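Ponham Gutter & Downspout Service - Frequently Asked Questions

We get the same calls every fall so here's most of it in one spot. If yours isn't on here, call the office.

How often should gutters get cleaned?
Twice a year for most houses. Late spring, then again after the leaves are down. Pines over the roof? Make it three or four times. Needles don't wait for fall.

Can I book in December?
Yes, if there's no ice on the ladder side of the house. We call the morning of and let you know. Usually by 8 a.m.
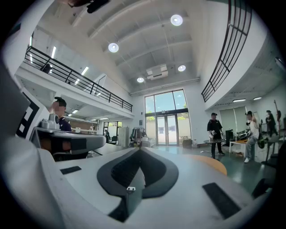

Latifa Badawi

What does a cleaning cost?
One-story house, up to 200 feet of gutter, is a flat price. The office has the current sheet. Over that we charge by the foot. Two-story is more - bigger ladders, two people. Bagging and hauling is included, we don't leave piles in the flower beds.

Do I need to be home?
No. Just unlock the gate and put the dog in. We do need an outside spigot that's turned on, for flushing the downspouts. If its shut off for winter, tell us when you book.

My gutters are clean but they still overflow. Why?
Could be a few things. Clogged downspout, most often at the first elbow. Wrong pitch. Or gutters too small for the roof, which we see a lot on additions. Go out in a hard rain and look where the water comes over. Right at the downspout means clog. Middle of a long run means sag, probably. Tell us which and we bring the right stuff.

5 inch or 6 inch?
5 is fine on most houses around here. Steep roof or a big valley dumping in one corner, go 6. We had one place with 1380 square feet of roof all draining to a single corner, and 5 was never going to keep up. Put in 6 with an oversized downspout.

Which guards do you install?
Two kinds. Wultia mesh and the Kitora solid cover. Mesh for pines, small leaves, maple seeds. Solid cover for big leaves, oak mostly. We don't do the foam inserts. Pulled out too many of them with seedlings growing in them.

So with guards I never have to clean again?
No. Less often. Mesh still needs brushing off on top, once a year or so. Anyone who promises never, get that in writing.
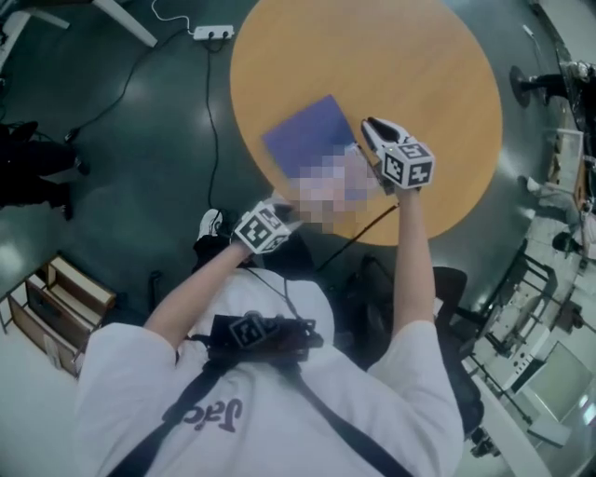
At the table, white T-shirt and chest straps.

Where should the water go once it's down?
Away from the house. Splash block at the very least. An extension is better, four to six feet if the yard allows. Wet basement calls, first thing we ask is where the downspouts end, and half the time it's right at the wall.

Can you repair just one section?
Yes. Loose hangers, leaky seams, a crushed end from a ladder - all fine. Sealant needs a dry day. If the board behind the gutter is rotted we stop and call you before going further. We don't do carpentry ourselves, we send people to El Idrissi for that.

Do you match colors?
Mostly. Whites and browns easy. Older colors fade so a new peice next to an old one will show some.

Is the work guaranteed?
New gutters, yes, ask for the sheet. Repairs get 30 days on the seam or hanger we fixed. Cleaning isn't covered once the next storm comes through, sorry.

How do I cancel?
Call before noon the day before, no charge. Ask for Chaimae Salem, she does the schedule. Voicemail is ok too, leave the street address.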